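Refinishing my grandmother's table - oil or poly?

plumbbob_dana
Hi all, long time reader, first time I've started a thread. I inherited a kitchen table in September and the top is in sad shape. Water rings, a scorch mark by one end, and some mystery goo that came off with mineral spirits (thank goodness). I've sanded it down to bare wood with 80 then 120 and I'm at the point where I have to pick a finish and I keep going in circles.

We eat at this thing every day. I have a nine year old who does not believe in coasters. My husband wants polyurethane and done. I like how oil looks but I'm scared of it. The top is 70 inches long, so it's not a small job to redo if I pick wrong.

Ellovard_Mike
Poly. Water based, satin, three thin coats, light sand between. You'll forget about it for ten years, and that's what you want from a kitchen table.

oldgrowth_pete
Have to disagree with Mike. I've stripped a lot of poly tops and every one of them looked great until it got one scratch through the film, and then moisture got under it and you had a white patch. You can't spot fix that. With oil you rub some more on and go eat dinner.

Ellovard_Mike
Pete, you also re-oil yours every few months. I've seen your posts! Most people with a kid aren't going to do that.

oldgrowth_pete
Twice a year. It takes me 11 minutes. I spend longer than that looking for my reading glasses.

tansy_b
I'm going to be the annoying one in the middle and say hardwax oil. I did our breakfast table with it last spring and I'm a total beginner - I had never finished anything bigger than a picture shelf. You put on a very thin coat, wait a bit, then wipe off everything you can. The wiping off is the whole trick. My first try I left too much on and it stayed tacky for days, so I had to scrub it back and start over (I may have cried a little).

What I love is that the grain still looks like grain. Before, ours had this thick orange shine all over it and you could hardly tell what kind of wood was underneath.

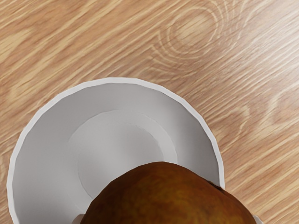
Anyway, the one thing I'd warn you about is tomato sauce. Wipe it up the same night. I left a splash of it until morning and there was a faint pink spot for a couple of weeks, then it faded out without me doing anything. Coffee hasn't bothered it at all. Red wine, no idea, we're a beer house.

plumbbob_dana
Okay tansy, that's really helpful, and also now I'm nervous about spaghetti night. How many coats did you do?

tansy_b
Two! The can said one was enough but I didn't trust it.

Corrado Caruso
One was enough. A second coat often just sits on top of the first because the wood has already taken what it wants. I did floors for 16 years and the call-backs were nearly always too much product, hardly ever too little.

Dana, what did you stop sanding at? If you went to 120 I'd go to 150 and quit there. People take it up to 320 so it feels like glass and then wonder why the oil won't soak in.

plumbbob_dana
Stopped at 120. So one more pass at 150, got it. Do I need to raise the grain with water first?

Corrado Caruso
For oil I wouldn't bother. For water based poly, yes, damp rag, let it dry, knock it back by hand.

Ellovard_Mike
For the record I agree with Corrado on the grit. Still say poly.

oldgrowth_pete
Of course you do.

One serious thing, Dana. Lay your oily rags out flat outside to dry, or soak them in a can of water with a lid. Don't ball them up and toss them in the trash. They can catch fire all on their own.

plumbbob_dana
I did NOT know that about the rags, thank you. Leaning toward the hardwax. I'm going to try it on the underside first, where my husband can't have an opinion about it. Will report back once it's had time to cure.

tansy_b
Yay! Wear gloves, and put on even less than you think.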